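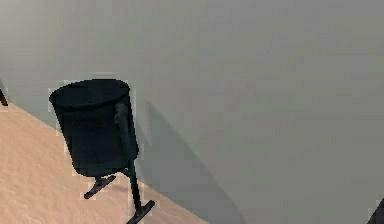 Gasetville Litter and Recycling Project
Progress report to the Steneck Fund
5 Sep 2021

We are now past the halfway mark of the grant, and I'm very happy with where things stand. The money came through in February, the first bins went in once the ground thawed, and Main Street already looks like a different place on a Saturday morning.

What has been done

Of the 73 bins in the plan, 32 are in place. They cover Main Street from the post office to the rail crossing, both sides of the river path, and the ball fields. The ball fields were the big surprise. We had them down as a low priority, but the coaches asked us to move them up, and the parents have been great about using the bins after games. The city crew empties that stretch on Sunday evenings now, and there is far less paper blowing into the creek.

The school program went even better than we hoped. We visited every fourth and fifth grade class in town before summer break. The kids sorted a day's worth of cafeteria trash on tarps in the gym (gloves on, windows open!) and were amazed at how much of it was milk cartons. Two of the classes wrote to the school board asking for a carton rinse station, and the board said yes. It opens this month. None of that was in our proposal and it cost the grant nothing.

We also printed the sorting guide in English and Spanish. All 3,000 copies are gone, mostly through the library, the laundromat on Jara Street and the utility bill mailing. People keep asking for a version they can stick on the fridge, so the second printing will be on card stock with a magnet strip.

What has been slower

Narkater, our hauler, had to change the recycling route twice over the summer because of the bridge work. Pickups on the east side were late for most of July. We had calls about it, and they were fair. The new route has held since the middle of August and the calls have stopped.

The 29 bins meant for the apartment blocks are still waiting. Each building owner has to sign off on a spot and agree to keep it clear of snow, and some of the owners live out of state. We have most of the signatures. I underestimated how long this would take, and would start on it first if we did it again.

Money

Spending is a little under plan, mainly due to the apartment delay. The bins themselves came in at the price we were quoted. Printing ran over, and we covered that from the travel line, which we have hardly touched this year. We would like your okay to move the rest of the travel money to the second printing. The full sheet is attached.

Coming up

The creek cleanup is set for the first weekend of October, with the high school band playing at lunch – weather allowing. After that we finish the apartment sites, then the last few spots near the depot and the clinic. We will weigh the creek trash the same way we did last fall and send you both sets of numbers with the final report.

If anyone from the Fund can come out for the cleanup, please do. Parking is behind the fire hall, and boots are a good idea.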